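Progress report to the Enditz fund, November
Prepared by Halldóra Hauksdóttir

The open day at Virnum went better than we dared hope! Nearly 300 people came through, and most stayed for the simulator demo, where the walking robot finds its way around our virtual district, Rovville. Bjarke Thoroddsen ran it on the big screen and let visitors pick the destinations.

The corner by the brick wall was the favorite stop. Hard shadows across paving are still our toughest test for the route planner, and people asked very good questions about that.

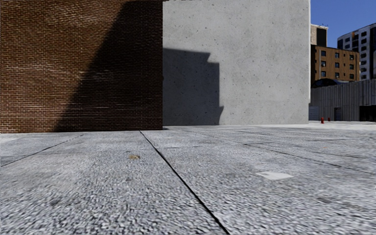

Rovville in the simulator: brick and concrete walls, with fire hydrants in the distance.

We logged 27 visitor routes and have replayed 4 of them so far – the rest will be done before the next report. A teacher from El Sherbiny wants to bring her class, and we would love to say yes. Spending on the day is booked under line 3021.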